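February 25, 2023

Saturday, and I slept until almost nine, a thing I have not managed since before Christmas. The rain was going when I woke up and it is still going now, and I've had the kitchen light on all day as if it were evening. 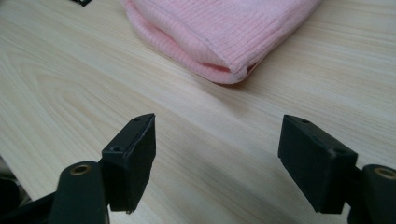
I told myself I would write down how the move is going before I forget the order of things, so I'd better do it while the kettle is on. We have been in Plosport for five weeks. I say "in Plosport" but we are up the hill from it, past the school and the second gas station, where the road narrows and the mailboxes start leaning. From the bedroom window I can see a strip of harbor about as wide as my thumb. My husband says the listing called this a water view, and he has brought it up at every meal.

The trouble this week was the stove. We were so pleased with that stove when we first came to see the house, back in September, when it was eighty degrees out and neither of us had any intention of lighting it. It's a big old black thing from Vilterano, with the name cast into the door, and I had a whole winter of soup planned around it before we had even made an offer. Well, on Tuesday it began to smoke. A little at first, from around the door, and then quite a lot, and I spent the afternoon with all the windows open and my coat on, reading a forum on my phone where people argue about dampers. I learned a great deal about dampers. None of it helped.

The chimney man came Thursday morning, very early and very cheerful. He was up on the roof for twenty minutes and came down with a bucket of what had once been a bird's nest, and I'm sorry to say he was delighted with it and wanted us all to look. He charged $239, which I thought was fair considering the roof and the wind. Then he stayed for coffee and told me the house used to belong to a couple who kept bees, and that there were hives along the back fence until a few years ago. I had wondered about those flat stones. So that is one mystery solved, and now of course I can't stop thinking about bees. My husband has asked me to please get through one full year before I get any livestock.

The stove has behaved since. I lit it last night and sat in front of it with my feet on the box marked BATHROOM, which does not have bathroom things in it. It has the good tablecloths and a jigsaw puzzle of Sauerland that my aunt gave us, 2000 pieces, nearly all of them fir trees. I would like to know who packed that box but I'm afraid it was me. We started the puzzle the winter before last and gave up at the sky, and I think we might try again here, if we can find somewhere to leave it out that isn't the one table we eat on.

I walked down to the library yesterday and got a card. I don't know why that should have made me so happy, but it did, I practically skipped back up the hill (well, the flat part). It's a small place with a radiator that clanks, and the woman at the desk asked me what I liked to read and then really waited for the answer. I came home with three novels and a book on pruning. There's an apple tree at the side of the house that looks as though it has been let go for a long time, all those straight shoots going up like hair standing on end, and according to the book I have until the buds swell to do something about it. The book is very calm. It says not to take more than a third in any one winter, and to step back often and look. I plan to do a lot of the stepping back.

The one thing I miss is the bakery. I knew I would, but I thought it would take longer. There's a place in town that does a decent loaf, and I've been buying it and being grateful, but it isn't the seeded one from our old corner, still warm in the bag on a Saturday. I tried making it myself this morning with the Brulel flour they carry at the market here. It came out heavy, good toasted, though, with plenty of butter, and I ate three slices standing up at the counter, so I can't have minded it that much. I think my kitchen is too cold for the dough. I may put the next one near the stove overnight and see what happens.

My sister called at lunch and we talked for over an hour. She's coming at Easter with both of the kids, and wanted to know where everybody was going to sleep, and I said oh, there's plenty of room, and then got off the phone and walked through the house trying to find it. The back bedroom still has no curtains and a paint color I can only call liver. I've been looking at paint chips all week. Everything I like in the store turns gray when I get it home, even the yellows, and my husband has started saying "that one's nice" before I have held it up. If we do the ceiling first and keep the old carpet down for the drips, I think we could have it finished in two weekends. The rug can wait. The one I want is $900 and I've closed that page on the computer so many times now that it feels like exercise.

He's just come in from the shed, soaked through, to say the gutter on the north side is dripping again and could I come hold the ladder. I said after my tea. I do want to write to the old neighbors tonight, too, and find the box with the stamps in it. I'll try the one marked GARAGE.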